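Brekel Opens a Practice Room for Laboratory Beginners

31 July 2021

The training center Brekel has opened a small practice room for people who want to work in a laboratory but have never held a test tube. The room is on the ground floor of the old Beddoe building. The first group of learners will start there in August.

The center already offers an evening course for laboratory helpers. Until now the lessons were mostly theory, and the learners met the real equipment only when they visited a workplace. Many of them wrote in the course survey that they felt slow and clumsy in the first weeks of the job. The new room should help with this.

The work in the room is very simple at the beginning. Learners move tubes from one rack to another, sort them by the color of the cap, and put small pieces into the right holes. Nothing dangerous is used, and for the first month all tubes stay empty. The center says that calm hands come before chemistry.

A white work surface with a light wooden border is used for the exercises. There is a clear plastic rack with tubes on it, two with orange caps and one with a red cap, and also a wooden rack with pegs. The pegs are for the first lesson, when a dropped piece makes no harm and can be put back at once. 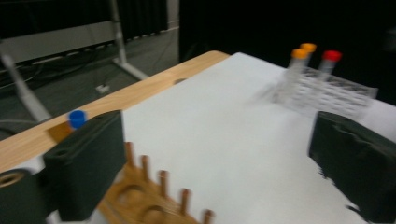 Costs and places

The course with the practice room costs 80 for residents of Brollidow, and the materials are included in this price. People from other towns pay more, and the full price list is at the reception desk. The center received a grant of 2000 from the Setus fund, and half of it, 1000, was spent on racks, tubes and the tables. The other half is kept for replacing the things that break.

There are 33 places in the first term. The learners will be divided into small groups, so that everybody has enough space at the table. Each group comes two evenings per week, and one of these evenings is always in the practice room. If more people apply than there are places, the center will open a waiting list for the winter term.

No school certificate is required, but learners must be able to read simple instructions and labels. Color recognition is checked at the first meeting with a short test. A person who has difficulty with colors can still join and will work with numbered caps.

How to apply

Application forms are available at the reception of the center and in the public library of Brollidow. The form must be signed by hand and returned in person or by post. Applicants receive an answer within two weeks.

The practice room can be visited before the course begins, on weekday afternoons. Visitors are asked to leave bags and coats at the entrance and to wear closed shoes. Groups of more than five people should call the reception first.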